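Zeltomico Handgriff 3 im Test: Dem Roboter zeigen, wie es geht

Wer schon einmal versucht hat, einen Roboterarm mit der Computermaus irgendwohin zu bewegen, kennt das Elend. Man zieht an einem Achsenpfeil, der Arm dreht sich am Ziel vorbei, man zieht zurück, wechselt die Ansicht, und nach einer Viertelstunde hat man eine einzige brauchbare Aufnahme. So habe ich fast ein Jahr lang gearbeitet. Seit August liegt bei mir der Handgriff 3 von Zeltomico auf dem Schreibtisch, und ich will ehrlich gesagt nicht mehr zurück.

Der Handgriff ist ein Eingabegerät, das man wie einen dicken Pinsel hält. Man bewegt die Hand im Raum, der Greifer macht die Bewegung mit. Ein Abzug unter dem Zeigefinger öffnet und schließt die Finger, mit dem Daumen hält man eine Kupplungstaste. Solange sie gedrückt ist, folgt der Arm; lässt man los, bleibt er stehen und man kann die Hand bequem neu ansetzen. Dazu gehört das Aufnahmeprogramm Brulten, das die Vorführungen mitschneidet, und eine kleine Basisstation, die an den Monitor geklemmt wird.

Getestet habe ich fast ausschließlich in der Simulation. Ich habe zu Hause keinen echten Arm stehen, und für das Sammeln von Vorführungen ist das virtuelle Labor auch angenehmer: Szene zurücksetzen, weiter geht's. Meine Standardaufgabe ist simpel. Auf einem großen Tisch liegt ein flacher schwarzer Gegenstand, eine Fernbedienung, und der Arm soll mit dem Greifer von oben heran. Klingt nach nichts, ist aber eine schöne Prüfung für jedes Eingabegerät, denn gerade die letzten Zentimeter über der Tischplatte verzeihen keine zittrige Hand. 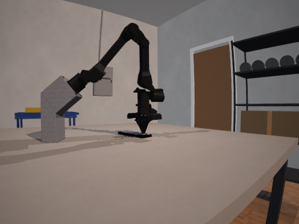 Einrichtung

Auspacken, Basisstation anklemmen, Kabel rein, Brulten installieren. Die Kalibrierung besteht aus 9 Punkten, die man nacheinander in der Luft anfährt, und war beim ersten Mal schneller erledigt als der Download des Programms. Hakelig wurde es erst bei der Verbindung zum Simulator. Die Achsen waren bei mir vertauscht, links war hinten und hinten war unten (sehr lustig, wenn man es nicht erwartet). Im Menü unter »Bezugssystem« lässt sich das umstellen, aber die Anleitung erwähnt den Punkt nur in einer Fußnote. Den entscheidenden Hinweis habe ich von Kevin Ó Briain bekommen, der im Forum von Zeltomico erstaunlich viele Fragen beantwortet. Danke, Kevin!

Die Bewegung

Hier fängt der Spaß an. Der Handgriff überträgt so direkt, dass ich nach einem Abend aufgehört habe, über Gelenke nachzudenken. Man denkt nur noch an die Fingerspitzen des Greifers. Der Ellbogen sucht sich seine Stellung selbst, meistens vernünftig, und wenn der Arm sich einer Grenze nähert, brummt das Gerät leicht in der Hand. Das Brummen ist so gut dosiert, dass ich es inzwischen beim Arbeiten mit der Maus vermisse, auch außerhalb der Robotik.

Großartig ist die stufenlose Übersetzung. Für weite Wege stelle ich sie hoch, dann reicht eine Handbreit, um den Greifer über den halben Tisch zu schwenken. Für die Annäherung drehe ich am Rädchen herunter und habe plötzlich eine ganz ruhige Hand. Das Rädchen rastet allerdings nicht ein, und ich verstelle es gelegentlich aus Versehen. Eine spürbare Mittelstellung wäre mein erster Wunsch für das nächste Modell.

Zum Vergleich hatte ich eine Weile den Steuerknüppel von Belhaj hier. Solide verarbeitet, deutlich schwerer, und wer aus der Modellfliegerei kommt, wird sich damit sofort wohlfühlen. Mir fehlte die Drehung aus dem Handgelenk. Mit dem Knüppel muss man für jede Drehung des Greifers in eine zweite Betriebsart wechseln, und genau diese Umschaltpausen sieht man hinterher in den Aufnahmen. Der Arm hält an, überlegt scheinbar, dreht, fährt weiter. Ein daraus angelernter Roboter übernimmt solche Pausen leider mit.

Aufnehmen und Aussortieren

Ich habe mir für den Test 200 Vorführungen vorgenommen und sie tatsächlich geschafft, verteilt auf mehrere Abende. Dabei habe ich die Ausgangsstellung des Arms immer wieder verändert. Mal beginnt der Greifer nah am Tisch, mal weit oben und ein ganzes Stück rechts von der Fernbedienung, vor der braunen Tür. Gerade diese langen Wege machen mit dem Handgriff richtig Freude – man schwingt den Arm herüber, lässt die Kupplung kurz los, setzt neu an und geht runter. 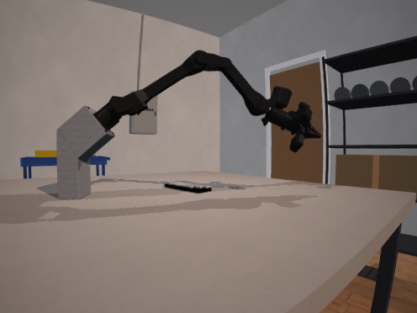

Greifer rechts über dem Tisch, Fernbedienung links davon auf der Platte.

Brulten zeigt während der Aufnahme nur das Nötigste, einen roten Punkt und die laufende Zeit. Mit einem Doppeldruck auf den Abzug wird die letzte Vorführung verworfen. Das klingt nach einer Kleinigkeit, spart aber enorm Nerven, weil man nicht zur Tastatur greifen muss. In der Übersicht lassen sich die Mitschnitte als Kurven übereinanderlegen, und Ausreißer springen sofort ins Auge. Exportiert wird wahlweise mit oder ohne Kamerabilder.

Schatten und Tiefe bleiben am flachen Bildschirm ein Thema, dafür kann der Handgriff nichts. Ich orientiere mich viel am Schatten des Arms auf der Platte und schalte zwischen zwei Kameraansichten um. Wer eine Brille für räumliches Sehen besitzt, kann sie laut Handbuch koppeln. Das habe ich nicht ausprobiert.

Was mich stört

Das Kabel ist zu kurz und sitzt an der falschen Seite, jedenfalls für Rechtshänder, deren Rechner links steht. Ich habe mir mit einer Verlängerung von Trastton geholfen, seitdem ist Ruhe. Nach langen Sitzungen wird außerdem der Daumen müde, die Kupplungstaste ist recht stramm. Und Brulten vergisst nach jedem Neustart die eingestellte Übersetzung. Bitte, Zeltomico, das kann doch nicht so schwer sein.

Fazit

Klare Empfehlung für alle, die regelmäßig Vorführungen aufnehmen und bisher mit Maus oder Tastatur herumprobieren. Für gelegentliches Spielen ist das Gerät vermutlich zu teuer, da reicht ein Gamepad. Ich behalte meins und nehme mir als Nächstes eine Aufgabe mit zwei Gegenständen vor. Wenn jemand eine gute Einstellung für die Dämpfung gefunden hat, gern in die Kommentare, meine liegt auf Stufe 3 und fühlt sich beim Absenken noch etwas zäh an.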